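Robot open day at Skuswood, worth it with kids? And can you get close?

Posted by esik_allotment

Thinking of going to the open day at Skuswood on Saturday, May 18, 2024. Got a 9 year old who is robot mad and an 11 year old who isnt. Is it all behind glass? Do they let you ask stuff? Coming from Esik so dont want a wasted trip.

2 replies

pravach_pete_no2

Went last May. Not behind glass when I was there, you stand by the table. Small groups, 7 at a time, so book a slot. The demo is slow, warn the robot mad one. Mostly small lab type bits, lids and dishes, on a mat taped to the table. Arm goes down, stops, they talk, it goes again. Mine loved it, I wanted a sit down.

Ask them about the cable. We got a good ten minutes out of that, how you plan a move with a lead hanging off the arm. 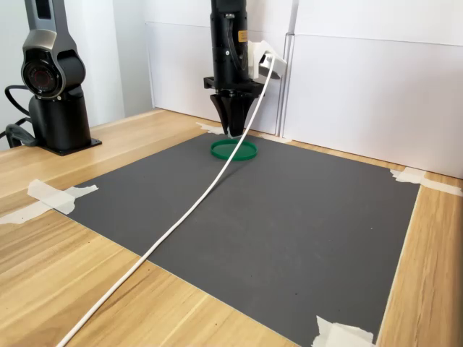

Getting there and parking

Car park fills early. Use the one by the Muñoz building, then its 490 metres on foot, flat all the way. Toilets on the ground floor only. No cafe, take sandwitches.

tidyshed

Was ok. Bit technical for my lot but the staff were nice and answered everything. Go to the first slot, it gets loud later. Didnt see anything for under fives if you have a littler one.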